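Bloque de espuma

Un bloque de espuma es una pieza maciza de material celular, por lo general de forma prismática, que se corta de una plancha o de un bloque de fabricación mayor. Se emplea en embalaje, tapicería, aislamiento, modelismo, arreglos florales, ejercicio físico y juego infantil. El término abarca materiales muy distintos entre sí, tanto flexibles como rígidos, que tienen en común una estructura de celdas llenas de aire o de otro gas y una densidad baja en relación con su volumen.

En español se usan también los nombres «taco de espuma», cuando la pieza es pequeña, y «gomaespuma», que en rigor designa las espumas blandas y elásticas. En varios países de América se dice «hule espuma» o «goma espuma».

Materiales

Las espumas se clasifican según el polímero de partida y según la forma de sus celdas. En las de celda abierta, los huecos se comunican y el aire circula al comprimir la pieza. En las de celda cerrada, cada hueco queda aislado, de modo que el material absorbe poca agua.

Poliuretano flexible. Es la espuma habitual de cojines, colchones y esponjas. Recupera la forma tras la compresión y se corta bien con cuchillo largo o con hilo.

Polietileno. De tacto ceroso y celda cerrada, se usa en protecciones de embalaje, flotadores y esterillas.

Etileno acetato de vinilo (EVA). Más densa y de superficie más lisa, admite colores intensos y aparece en suelos de juego, bloques de yoga y piezas de construcción para niños.

Poliestireno. Rígido y ligero. El expandido muestra perlas soldadas entre sí y el extruido tiene un grano fino y continuo.

Espuma fenólica. Rígida y quebradiza, se deja marcar con la uña. La variedad que absorbe agua sirve de base para flores cortadas.

Fabricación y corte

En el procedimiento continuo, la mezcla líquida se vierte sobre una cinta transportadora, donde se expande y endurece hasta formar un bloque largo. Este se trocea y se deja curar antes de pasar a las máquinas de corte. La capa exterior, más densa y de color irregular, suele retirarse.

El corte industrial se hace con sierra de cinta sin dientes, con hilo oscilante o con troquel. El hilo caliente se reserva para el poliestireno y otras espumas que funden con limpieza. En el taller doméstico se recurre al cúter de hoja larga, al cuchillo eléctrico de cocina y, en las espumas rígidas, a la sierra de calar.

El manual de taller de Renato Fajardo recomienda marcar la línea en dos caras contiguas y cortar en pasadas largas, sin apretar la espuma con la mano libre. Una pieza comprimida durante el corte queda con los cantos curvados al soltarla. El mismo manual aconseja lijar únicamente las espumas rígidas, con grano fino y en una sola dirección.

Color

El color se añade normalmente a la mezcla antes de la expansión. En la industria del embalaje puede servir para distinguir densidades, aunque no existe un código común y cada fabricante aplica el suyo. El catálogo de Drandby, por ejemplo, asigna el gris a la densidad de 63 kilogramos por metro cúbico, mientras que en el de Tusholm el gris corresponde a una espuma de tapicería más blanda. Por ese motivo no conviene deducir la densidad de una pieza por su tono.

Las espumas claras de poliuretano amarillean con la luz. En las de color, el envejecimiento se nota como una pérdida de viveza, más acusada en las caras expuestas.

Formatos

Los bloques de juego y de manualidades se venden sueltos o en surtidos de prismas, cubos, cilindros y arcos. El surtido Skener incluye prismas de 225 milímetros de largo, medida que ha pasado a otras series compatibles. Para tapicería, la firma Pellegrini suministra planchas de 1460 milímetros de ancho, que el tapicero divide a medida. Los tacos de embalaje no siguen un formato fijo y se cortan según el objeto que van a sujetar.

Desgaste

Los cantos son la parte más vulnerable. El roce repetido, el transporte a granel y los pellizcos al agarrar la pieza producen mellas, y el borde pierde la línea recta mucho antes de que las caras muestren daños.

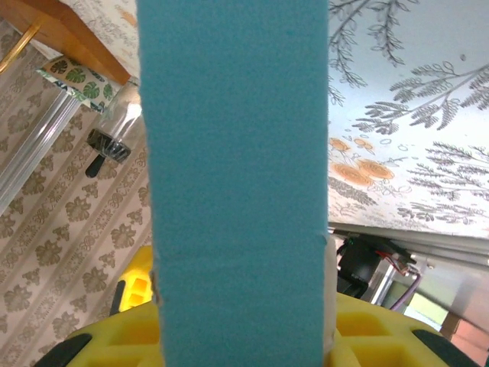

En las espumas de grano fino el deterioro suele empezar por pequeños desprendimientos. Si la pieza es de uso decorativo, el canto puede rehacerse con un corte nuevo de 3 milímetros, siempre que la pérdida de medida no importe. En los juegos de bloques esto no es aconsejable, porque las piezas dejan de coincidir en altura.

Réjean Ouellet, autor de una guía de conservación de juguetes, distingue entre el desgaste de borde, que considera superficial, y la disgregación, en la que la espuma se deshace en polvo al tocarla. La segunda se debe a la degradación del polímero y no tiene reparación. Afecta sobre todo al poliuretano antiguo.

Limpieza y almacenamiento

Las espumas de celda cerrada se limpian con un paño húmedo y jabón neutro. Las de celda abierta pueden lavarse a mano en agua tibia, escurrirse por presión sin retorcerlas y secarse a la sombra. El interior tarda bastante más en secar que la superficie. Los disolventes, entre ellos la acetona, atacan el poliestireno y pueden dañar otras espumas.

Para guardarlos se prefiere un lugar seco y alejado de fuentes de calor. Los bloques blandos no deben quedar bajo peso durante periodos largos, ya que la deformación puede hacerse permanente.

Véase también

Espuma de poliuretano
Poliestireno extruido
Tapicería
Juego de construcción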